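Plarside Housing Association Opens Applications for Countertop Appliance Grants

Program will help tenants in smaller apartments cook at home while kitchens are rebuilt
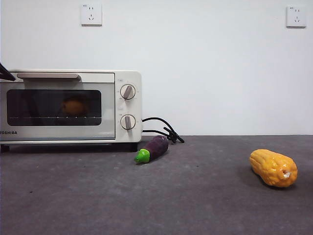 Grants available to households in 43 buildings

PLARSIDE — The Plarside Housing Association today announced a grant program for tenants whose kitchens will be out of service during the coming renovation of the Nishad and Grolden estates. Eligible households may apply for a toaster oven, a two-burner hot plate or a small refrigerator, to be delivered before work begins and kept by the tenant after it ends.

The renovation covers 2,442 apartments in 43 buildings. Most were built with narrow galley kitchens, and the original gas lines, cabinets and wiring are all due for replacement. Each household should expect to be without a working stove for up to six weeks. Work starts on the Nishad estate in April and moves to Grolden once the Nishad buildings have passed inspection.

"Our tenants have told us plainly that six weeks of takeout is not something they can afford," said Glória Neves, director of resident services at the association. "A family that can roast vegetables, heat soup and keep milk cold can get through a renovation in its own home. We would much prefer to pay for that than to move people out."

The program follows a trial last year in two Grolden buildings, where kitchens were closed for emergency pipe repairs. Households in the trial received a fixed meal allowance. In interviews held afterward, many said they would have chosen a small oven instead, particularly those with young children or with dietary needs that restaurant food did not meet. The association has kept a meal allowance in the new program for tenants who are unable to cook for themselves.

Who may apply

Any leaseholder on the two estates whose kitchen is scheduled for closure may apply, whatever the household's income. Each household may receive up to two appliances with a combined value of no more than $400. Tenants who already own suitable appliances may apply for cookware or food storage containers up to the same limit. Subtenants should apply through the leaseholder.

Applications are accepted at the Nishad estate office, by mail, or through the tenant portal. Forms are available in large print on request. Staff will be at the office until 7 p.m. on working days throughout the application period to help residents complete them. Decisions will be sent in writing, and a tenant who is turned down may ask for a review by a staff member who did not handle the original application.

Electrical safety

Before any appliance is delivered, an electrician will check the outlet where it is to be used. Older apartments on the Grolden estate have a single kitchen circuit, and residents there will be given a temporary outlet in the living area while the kitchen is closed. Tenants are asked not to run heating appliances from extension cords, and to leave clear space on all sides of an oven when it is on. A printed safety sheet will come with each delivery.

Delivery and installation checks will be carried out by Flirkerach, the contractor already responsible for electrical maintenance on both estates. Flirkerach will also collect broken or unwanted appliances from tenants at no charge — including those not supplied under the program.

Cooking sessions

The association will hold free evening sessions in the Nishad community room for residents who are new to cooking without a full stove. Topics include baking in a small oven, one-pan suppers and planning meals around limited refrigerator space. Childcare will be provided. A schedule will be posted in building lobbies and mailed with each grant decision.

About the Plarside Housing Association

The Plarside Housing Association is a nonprofit landlord that owns and manages rental housing on the Nishad and Grolden estates. It is governed by a board that includes elected tenant members.

Media contact

Glória Neves, Director of Resident Services
Plarside Housing Association, Nishad Estate Office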